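Trays on a Small Table: Tips for Sorting Little Things

By Bianka Szabó
Updated May 19, 2025

Small loose items are the slowest part of any clear-out. Blocks, game pieces, spare knobs, beads, batteries. They end up in the bottom of bags and in the drawer under the phone. Most of the tips on this page came out of clearing my parents' hobby room last October, and a few were sent in by readers.

Pick the table first

Use a small table with a plain top. White or cream is good, as dark screws and colored pieces show up on it right away. A patterned tablecloth hides things, so take it off. Wipe the top before you start and let it dry, or paper labels will stick to it.

Stand the table where you can get to at least two sides. If the room has carpet, all the better. Dropped pieces land quietly and don't roll far, though pins and needles are another matter. Sort those over a hard floor.

Choose a shallow tray

A tray with low walls beats a deep box for sorting. You can see the whole bottom, and you can lift out one piece without digging. No lid needed at this stage. Lids come later, when the tray goes on a shelf.

Dark trays suit bright or pale items. For black cable clips and dark screws, use a light one, or line the dark one with a sheet of printer paper. I bought a set of Mellex trays years ago and still use them, but the bottom half of a shirt box does the same job.

Put the tray on the side of your weaker hand and leave the other half of the table clear. Tip a handful onto the clear half, spread it out flat, and move across what belongs in the tray. Everything else stays put until the next round – don't start a second tray until the first kind is done.

It's fine if the tray sticks out a little over the side of the table. Keep most of it on the top and push it back before it gets heavy.

How much at a time

One handful. A full jar tipped out at once covers the table and you lose your working space. My father's button jars held 1,893 buttons by his own tally, and they were still done in two afternoons a handful at a time.

Check the walls and corners

Flat pieces slide up against the inside walls of a tray and stay there when you tip it out. Run a finger around the edge. With a dark tray, turn it toward the window and look again.

Before you put the table away, look at the floor on all sides of it. Go over the carpet with your palm before you get out the vacuum.

Labels

Write what is in the tray and nothing else. "Blocks" is enough. Masking tape holds well on most plastic and comes off clean for up to 2 years in my experience. Put the label on the short side if your shelves are narrow.

Tray on the left, a small piece on the right

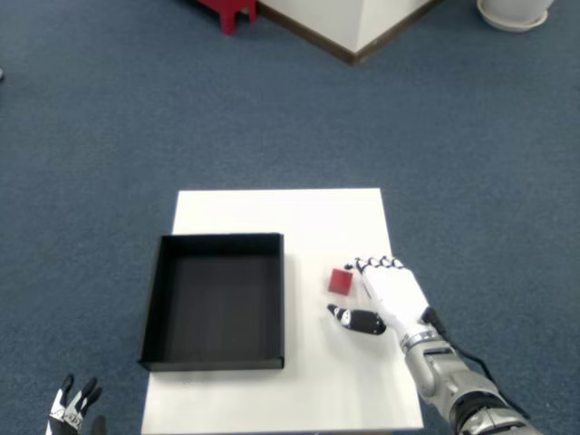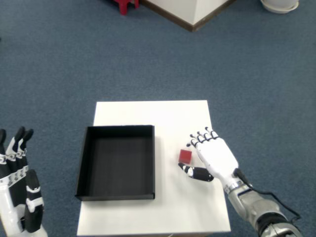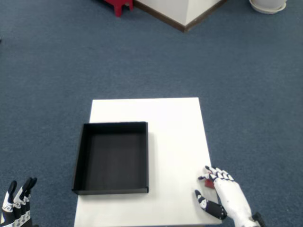

Open black tray on the left half of a white table, with carpet underneath.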